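Flollorville Lids: two-handed demonstrations with hand-held grippers

README for the second release, 9/23/21

What this is

Flollorville Lids is a set of demonstrations collected to study one question: how much does a policy gain from a wrist view when two grippers have to work on the same small object? The tasks involve containers, lids, elastic bands and an open basket on a table. People did all of the demonstrations by holding the grippers directly. No robot arm was driven during collection.

The release has 2,699 demonstrations. Of these, 264 are held out for testing and should not be used for training or for picking checkpoints. The split file is fixed, so please use it as it is if you want your numbers to be comparable with ours.

Tasks

There are 3 task families.

band: an elastic band is put on or taken off a lidded container.
lid: a screw-on lid is opened or closed while the other gripper steadies the jar.
basket: a container is moved into or out of a wire basket.

An episode can belong to more than one family. The field "family" is a list for this reason. Episodes in which the operator gave up are kept and have "complete" set to false. We did not remove slow episodes.

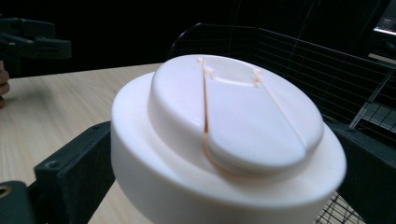 Contact labels were added by hand after collection. A label gives the first and last time step at which both fingers of a gripper touch the object. For the band family there is a second pair of labels for the band itself, and these are less reliable. Two annotators often disagreed on when a band came under tension, so we store both answers and do not average them. If you need a single value, our baseline takes the earlier one.

Streams

Each episode folder holds these items:

head/ color video from the head view
left/ and right/ color video from the gripper views
pose.csv position and rotation of each gripper in the table frame
width.csv opening of each pair of jaws
meta.json task family, split, operator code, notes

All streams share one clock. The head view starts slightly earlier than the others in most episodes. Trim to the times in meta.json before you load a batch, or the first few rows of pose.csv will be empty.

Setup and gripper pose

Pose comes from the head view, and its quality depends on how well the markers can be seen. Each gripper carries its own plate, so the left and right poses are solved separately and one can drop out while the other stays good. Rows with no solution are left blank. We tried filling them by interpolation and found that it hid fast wrist turns, which are common in the lid family.

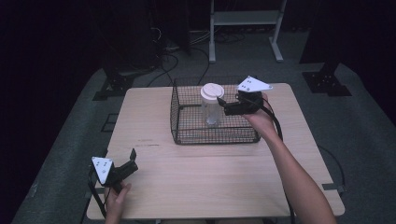
Occlusion is the main source of missing pose. Operators were free to reach in from whatever side they liked, and a gripper turned far enough will hide its own markers. The plates are white triangles with small dark dots, and with one mounted on top of the right gripper and one on the side of the left, the two do not drop out under the same wrist motions. Check the "valid" column for each hand before computing relative pose between the grippers. The loader in tools/ does this by default.

Baseline

The baseline policy, Drivix, takes short windows of video and predicts the next gripper motions. We trained it in two versions: head view only, and head view plus both gripper views. Adding the gripper views helped most in the band family, where the fingers often cover the object as seen from the head. It made little difference in the basket family. In the lid family the result changed with the random seed, and we would not draw a firm claim from it.

Scores are computed offline against the held-out demonstrations. They tell you how close the predicted motion is to what a person did. They are not success rates on a robot, and we ask that they not be reported that way.

Known problems

White objects close to a gripper camera can lose surface detail.
Background areas are dark in many episodes, so models that depend on room features for tracking do poorly.
The jaw width signal drifts in a batch recorded in August. The affected episodes have "width_drift" set to true.
Transparent containers give poor results with the depth estimator we tried. No depth is included in this release.

Changes from the first release

Blank pose rows replaced the interpolated ones.
The Virkside conversion script now keeps the original time stamps.
The test split was redrawn so that no operator appears in both splits. Scores from the first release cannot be compared with these.

Use and credit

The data is for research use. Faces were not recorded on purpose, but hands and forearms are visible throughout. Do not try to identify operators. If you use the set, cite it as Flollorville Lids, Chowdary Lab, release 2, and state which streams your model was given.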